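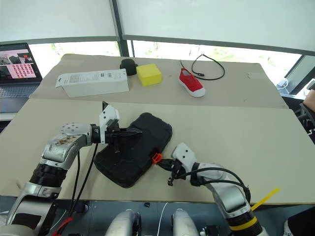 **Progress report to Odow, Plarnis sorting and packing room**
January 15, 2024

Work since October has gone mostly into the mixed household lots. We have now listed 436 items, and 22 lots are packed and labeled for Plerel. Another 14 are listed but not packed.

**Items**

The current lot is typical of what comes in: a black rubberized case, a red canvas shoe with a white sole, a yellow foam block, a long white box. Shoes and boxes are quick. Cases take longer, as each one has to be opened, emptied and closed again before it gets a number. Small clips and ties are bagged with the item they came with.

**Room**

The beige tables are staying. Items waiting their turn go on the raised rear panel and the item being handled goes on the front one. We keep the blinds down during working hours to cut glare on the laptop.

**Problems**

- Single shoes. We hold them for 26 days, then list them as singles.
- Loose cables. They take up too much space on the table and we still have no agreed way to store them.
- The label stock from Garg was late. It is here now.

**Spending**

Under budget on packing material, on budget for everything else. We would like to move the difference to shelving and need your approval before ordering.

**Next**

Pack the remaining lots, then start on the kitchen goods. The item list will be sent separately.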